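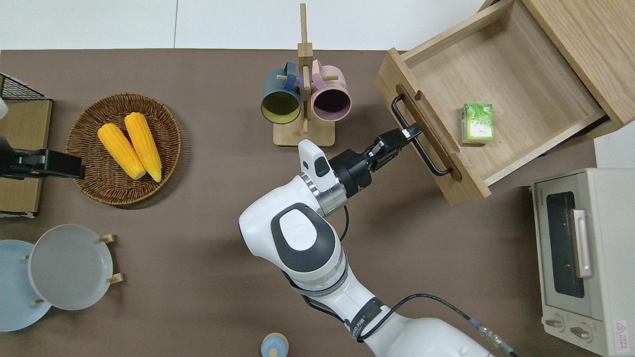 4. Fitting and adjusting the drawer

Before you start, make sure the cabinet is on a level surface. Take everything off the top.

4.1 Check that the handle is tight. It is held to the front panel from behind by 2 screws. Do them up with a hand screwdriver only.

4.2 Hold the drawer level and feed the back edge into the opening. Slide it in until it stops.

4.3 Pull the drawer out by the handle and push it back in. Repeat a few times. It should run without catching.

4.4 If it sticks, take it out and rub a little candle wax along the bottom edges of both sides. Do not use cooking oil or spray lubricant.

Note: Timber swells in humid weather. A drawer that was fitted in July may feel tight by summer. Leave it a week before sanding anything.

CAUTION: There is no stop at the front. Support the drawer with your other hand when it is more than halfway out, particularly with kids nearby.

4.5 Put light items in first and spread them across the base. Juice boxes and other small cartons can be laid flat. Keep fresh corn and other vegetables in an open basket on the table, where air can get to them.

4.6 Stand the mug tree on the table, clear of the drawer's path. Hang mugs on opposite sides so the weight is even.

Spare handles and screws: Cerkard, part no. 1227.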